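Início Bairros Comprar Arrendar Apoio Entrar

Registo de apoio: anúncios de Borkutside aparecem no bairro errado
Estado: resolvido (com uma ponta solta, ver no fim)
Aberto por: Leonie Eichhorn, imobiliária Ojeda

09:10 – O que se passa

Bom dia! Venho outra vez chatear-vos com o mapa, desculpem. Escrevi as páginas de bairro da Ojeda quase todas (a de Borkutside deu-me um trabalhão, com a parte do mercado, dos elétricos e das escolas) e hoje abri a pesquisa no Clomotbridge e os nossos apartamentos de Borkutside estão a sair em Paltow. São 21 anúncios, todos do lado de cá do canal. Quem filtra por Borkutside vê a página toda bonita, com o meu texto e tudo, e por baixo "sem imóveis disponíveis neste bairro". Ora, temos imóveis disponíveis, e bastantes!

Para quem não conhece a zona: Paltow são as moradias na encosta, com jardim à frente, ruas largas e preços a condizer. Borkutside são prédios baixos de tijolo, cafés, gente de bicicleta. Quem procura uma coisa raramente quer a outra. Já tive um senhor ao telefone, bastante aborrecido, a perguntar como é que um T1 de 49 m² por cima de uma padaria era "residência em Paltow". Tinha toda a razão.

09:45 – O que já tentei

Limpei a cache do navegador, saí e voltei a entrar, experimentei no telemóvel. Igual.

Depois abri um dos anúncios e mudei o bairro à mão, de Paltow para Borkutside. Gravei, apareceu o visto verde, fiquei toda contente. Voltei à ficha e lá estava Paltow outra vez. Repeti com outro anúncio e fez o mesmo.

A morada está certa em todos os que vi, com rua, porta e código postal. O alfinete no mapa também cai no sítio certo, em cima do prédio. Só o nome do bairro é que vem trocado.

10:30 – Resposta do apoio e mais testes

Pediram-me para ver se o campo "bairro automático" estava ligado. Estava! Não fazia ideia de que aquilo existia, fica escondido nas definições da agência, bem lá em baixo, depois dos horários de visita. Quando está ligado, o sistema ignora o que escrevemos e vai buscar o bairro ao contorno desenhado no mapa. Isso explica porque é que a minha correção desaparecia.

Desliguei num anúncio de teste e o bairro ficou como eu queria. Mas não me apetece nada corrigir ficha a ficha, e os anúncios novos vão entrar com o mesmo problema, por isso voltei a ligar e fui olhar para os contornos.

11:20 – O contorno

Pronto, está encontrado. O limite de Paltow devia acabar no canal. No mapa do Clomotbridge passa por cima da água e continua uns 500 metros para dentro de Borkutside, até à rua da biblioteca. Como Paltow está primeiro na lista, tudo o que fica na zona sobreposta vai para lá.

Perguntei à minha colega das vendas e ela lembra-se de alguém ter "arredondado" o desenho em novembro, quando pusemos no ar a nova página das moradias. Na altura não havia anúncios nossos naquelas ruas e ninguém deu por nada. Eu própria usei esse mapa para ilustrar o texto de Paltow e não vi, portanto também me calha uma parte da culpa.

12:05 – Correção

Fiz assim, com o apoio ao telefone:

1. Definições da agência, depois Bairros, depois Paltow, e abrir "editar contorno".
2. Guardar uma cópia do desenho antigo (o botão diz "duplicar", não "guardar").
3. Arrastar os pontos do lado sul até ficarem em cima do canal.
4. Abrir Borkutside e confirmar que a margem encosta, sem buraco no meio.
5. Carregar em "reclassificar anúncios" e esperar.

Atenção ao passo 4! Da primeira vez deixei uma nesga entre os dois contornos e um estúdio ao pé da ponte ficou sem bairro nenhum, só com o nome da cidade. Puxei o ponto mais um bocadinho e entrou.

O sistema avisa que a reclassificação pode levar 60 minutos. Fui almoçar.

13:40 – Verificação

Está quase tudo no sítio. A pesquisa por Borkutside já devolve os nossos apartamentos, o T1 da padaria incluído, e em Paltow ficaram só as moradias. Abri também a página em janela anónima, para ter a certeza de que não era a minha sessão a enganar-me. O texto do bairro aparece, o mapa pequeno ao lado aparece, a distância ao elétrico bate certo.

Os alertas de e-mail é que ainda saíram com o bairro antigo – uma cliente reencaminhou-me um às 13:15. Dizem-me do apoio que os alertas são preparados de manhã cedo e que amanhã já vão bem. Vou confiar, mas amanhã espreito. 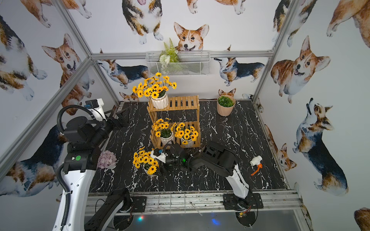
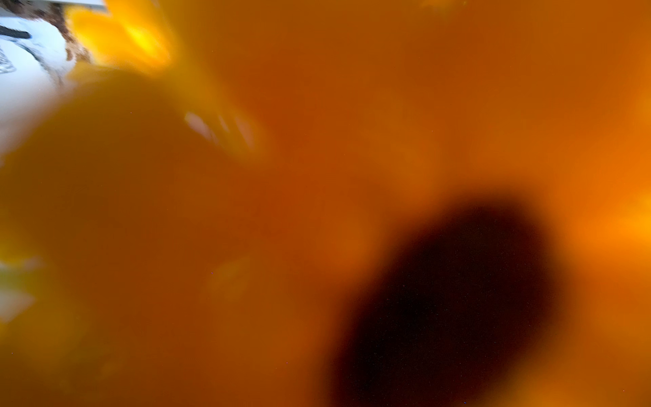 O que ficou por fazer

Continua por resolver a ordem dos bairros quando dois contornos se tocam. O apoio abriu um pedido à parte e vai sugerir um aviso no editor, coisa que me parece muito bem, que isto pode acontecer a qualquer agência com bairros encostados. Entretanto tirei a permissão de editar contornos a toda a gente menos a mim e à minha colega das vendas.

E tenho de trocar a imagem do mapa na página de Paltow, que ainda mostra o limite antigo. Podem fechar o registo, obrigada pela paciência!

Comentários

Rui_arrenda: Tínhamos exatamente isto com dois bairros junto à estação. O "bairro automático" estava ligado e nunca o tínhamos visto. Obrigado!

marta.c: E se o contorno estiver bem e o alfinete é que cair na rua errada? O meu vai sempre parar ao parque.

Leonie Eichhorn: Marta, experimenta apagar o código postal, gravar, e voltar a escrevê-lo. Comigo já funcionou noutra casa.

marta.c: Funcionou, já saiu do parque :)

Este site utiliza cookies para melhorar a sua experiência de pesquisa. Aceitar Gerir preferências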